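3.2 Storage containers and moisture uptake

Households in the Udau and Cornico districts were asked how they kept dried beans between harvest and spring. Of the 718 households that replied, 430 used a lidded plastic box of some kind, and most of the others used cloth sacks or glass jars. Boxes were usually kept indoors, on a shelf or table, and opened several times a week.

Lid fit varied a good deal between households. We therefore recorded the shape of the rim as well as the volume, as earlier work at the Jornov station had treated all plastic boxes as one group.
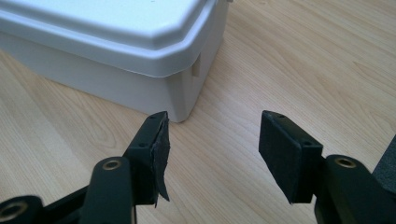
Figure 2. Light-coloured plastic storage box on a wooden surface. The rim of the lid overhangs the body slightly.

Samples of 100 g were taken from each container in October and again in March, and moisture content was found by oven drying. Beans from boxes with an overhanging lid gained less moisture than those from sacks, but the difference from glass jars was small - within the error of the method. Households that had moved their beans to a new container during the winter were left out of the comparison.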